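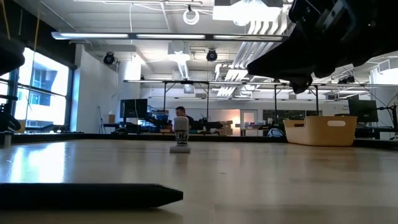

One of our tables by the windows, with more arms on the benches behind it.

I said in the last post that I would write up how we are spending the equipment money, and a couple of people asked for the real numbers, so this is that post.

The budget for this round is 1,512. That has to cover everything that isn't an arm or a computer, which we already have. Bastian Petersen keeps the spreadsheet and I keep the list of things that annoy us. The list is longer than the spreadsheet.

The biggest line is gripper fingers. The ones we use are black plastic with ridged faces, and they come to a point at the tips. They are fine for markers. For thin round things like pencils I would like something softer, and I want spares on the shelf before we need them. Wollik and Bepari both sent quotes. Wollik was cheaper per pair but charges for shipping on each order, and we never manage to order once. Bepari quoted 925 for the full set with spares, shipping included, and we are going with that. Shahnaz Sheikh pointed out that their mounting pattern matches what we have, so there is no adapter to buy.

That leaves 587. I had it all planned for a second set of table clamps, then went back over the list and changed my mind. The clamps can wait until June.

What can't wait is light. The tabletop is glossy and the ceiling lights show up on it as long streaks. Add daylight from that many windows and the table looks different at 9 a.m. and 4 p.m. I priced blinds from Demora and a matte mat for the table. The mat is far cheaper, so we will try it first and measure for blinds anyway.

Then there are the objects themselves. We use ordinary office supplies – pencils, pens, markers, a stapler – and I used to leave them out of the budget because each one costs next to nothing. They still need replacing, and somebody ends up paying out of pocket. They now have their own line. 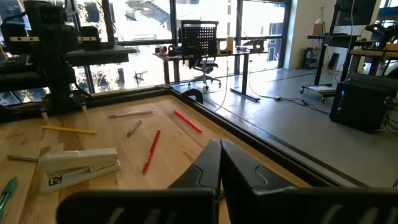
What I left out

No new arms this year. I asked for two and took them off again after talking to Bastian, who wanted to know which bench they would go on. I didn't have an answer.

I also dropped the service plan from the Stirkcombe office. It covers parts we can swap ourselves, and the response time in the contract was longer than I would want to wait.

Cables are still undecided. I want proper covers for the ones that run across the floor, and Shahnaz wants to move the desks first and see what is left. She is probably right, so that line says "later" for now. I will update the numbers when the Bepari order arrives.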